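Catalog > Desks and Tables > Work Tables > Gumska Round-Corner Table

Gumska Round-Corner Work Table

The Gumska is a plain work table with a light wooden top, rounded corners and a cable hole toward the back. It is made for jobs that are done with both hands and a few small items: sorting, packing cases, checking parts, repairs, crafts, or ordinary desk work if that is what you need. Pluden has sold it since 2014 and the top has not changed in that time. The legs were changed once, in May of last year, and the current version is the only one we now stock.

What you get

The table ships in one flat carton. Inside are the top, four legs, a bag of bolts, a hex key, and a round dark grommet for the cable hole. The grommet presses in from above. If you don't want it, leave it out and the hole stays open, but the edge of the wood is sealed only once and will pick up dirt sooner.

You will need a second person to turn the table over once the legs are on. One person can do the rest. Put the carton down on carpet or a blanket before you open it, and build the table upside down on top of the flattened carton. Tighten all the bolts by hand first, then go around again with the key.

The top

The surface has a clear matte finish over a pale wood face. It does not reflect much light, which helps if you work under a bright lamp or take pictures of what you are working on. Small dark items are easy to find on it. Small pale items are not, and customers who sort light-colored parts usually add a dark mat.

The corners are rounded on all sides. We get asked for a square-corner version, mainly by people who want to push two tables together into one long bench. You can still do that with the Gumska, but there will be a small notch at the front and back where the curves meet. For a continuous bench, look at the Estent instead.

The finish resists water and most glass cleaners. It does not resist solvents. Pencil and light rubber scuffs come off with a white eraser or a damp cloth and a drop of dish soap. Do not use a scouring pad, which leaves a shiny patch that can't be fixed without refinishing the whole top. Ballpoint ink should be wiped right away.

The cable hole

The hole sits to the right of center, toward the back. It is wide enough for a normal power plug. Most people run a lamp cord or a charger through it and keep the rest of their cables off the sides. If you work with tools that are wired, think about which hand they belong to before you decide which way around the table goes. A cord that drops off the near corner is less trouble than one that crosses the work. 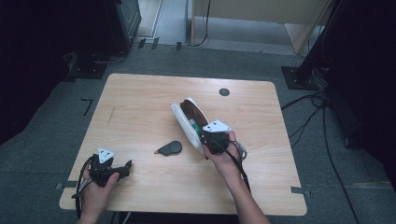 The table can be used from either long side. If you turn it so the hole is near you, it will be on your left, and some left-handed customers prefer it that way. The underside is the same in both directions.

Placing the table

The legs have flat plastic feet. On a hard floor they hold well. On low carpet the table can creep a little if you lean on the front edge all day, and it is worth marking where it should stand. Dark cloth tape at the front corners works on most carpet and pulls up without leaving much behind. An L of tape on the floor is also a simple way to mark the spot for a cart or a stand that gets rolled away and brought back.

Leave enough space behind the table to reach the cable hole from below. If it stands against a wall, plug everything in first and then push it back.

The feet can be swapped for locking casters, sold as a set. Casters raise the top by 2 inches. We don't suggest them on carpet.

Working with cases and small items

Many of our orders come from people who pack or check small padded cases: glasses, earphones, measuring tools, that kind of thing. A few notes from those customers.

Open cases with a curved back tend to rock on a hard surface. A thin felt sheet stops this. Long shell-type cases should be laid with the hinge away from you so the lid doesn't fall shut on your hands. Keep the item that goes next on the table in one fixed place, and keep everything else off the top. The Gumska has no drawer or shelf, and we have left it that way on purpose, because the knees need the room.

If you want a place for supplies, the Talebi side rack clamps to either short side and comes off without tools. It holds two trays. The clamp pads are rubber and have left faint marks on a few tops after a long time in one place, so move the rack an inch or so now and then.

Care and repairs

Check the leg bolts after the first two weeks, then twice a year. A wobble is nearly always one loose bolt. If all the bolts are tight and it still wobbles, check the floor by turning the table a quarter turn.

Replacement legs, feet, bolts and grommets are kept in stock. Replacement tops are made to order and take some 13 working days. We don't refinish tops ourselves.

Warranty and returns

The legs and hardware are covered for 4 years. The top is covered for the same time against splitting and lifting of the face, but not against scratches, burns, ink or solvent marks. Unused tables can be returned within 14 days if the carton is in good enough shape to ship again. Please keep the corner blocks.

Questions about the Gumska can be sent to Golnar Ansari in the Pluden workroom, who handles parts and returns for all tables.

Related items

Estent Straight Bench
Talebi Side Rack, two trays
Locking Caster Set
Felt Sheet, dark gray
Replacement Grommet, round
Cloth Floor Tape, black

Comments

marty_k
Got two of these for our shipping room. The matte top is good. I did end up with the notch between the tables that they warn about and small screws find their way into it. Put a strip of tape over it and that was the end of that.

Denise R.
Does the grommet have a cap? I don't use the hole and keep dropping pens down it.

Pluden Workroom
Denise, the standard one doesn't. We have a closed version in the same color. Write to Golnar and ask for the blank grommet.

oldbenchguy
Took me longer than I expected to put together, mostly my own fault for tightening the first leg all the way before starting the others. Had to loosen it and start over. Solid now.

T. Whitlow
Pencil does come off with an eraser if it's fresh. I have one line on the left side that's been there a while and it only got fainter. Soap didn't do much either. I stopped bothering with it.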